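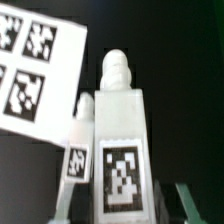
Two months with the arm on the night bench

So I promised an update on the robot at work, and then December happened and I forgot I had a blog. Sorry! A couple of you emailed to ask if I still have a job (I do).

Quick recap for anybody new. I work at Javisgate, on the practice bench, which is where a new pick gets tried out before it goes anywhere near the real line. We got an arm in the fall. The project is called Brutine, and no, I don't know who picked the name. The practice blocks are white with a rounded knob on top, and there's a black-and-white square marker on the front so the arm can work out where things are. I have started seeing those markers when I close my eyes.

My old job was moving parts from one fixture to the next, and on a good shift I'd do 60 an hour and go home with a thumb that clicked. Now I set up the blocks, start the run, watch, write down what went wrong, and start it again. My thumb is great! My brain is tired in a way I wasn't ready for, though. Watching is hard. I drink way more coffee than I used to, and I caught myself at 3 a.m. rooting out loud for a gripper.

The part I'm still chewing on is the people side. There were 7 of us on nights and there are still 7, but we used to stand close enough to talk the whole shift, and now we're spread out with a screen each. The crew over at the Öberg building eats lunch in two groups these days, the ones who got trained and the ones who are waiting. I don't love that. Training takes around 90 hours and they only do it at the Ullby site, a pain if you have kids or no car.

The pay bump was 42 cents, by the way. I did ask for more.

Next week they want me to write the setup sheet for the day shift, so if you've ever written instructions for folks who'd rather be left alone, please leave me some tips in the comments.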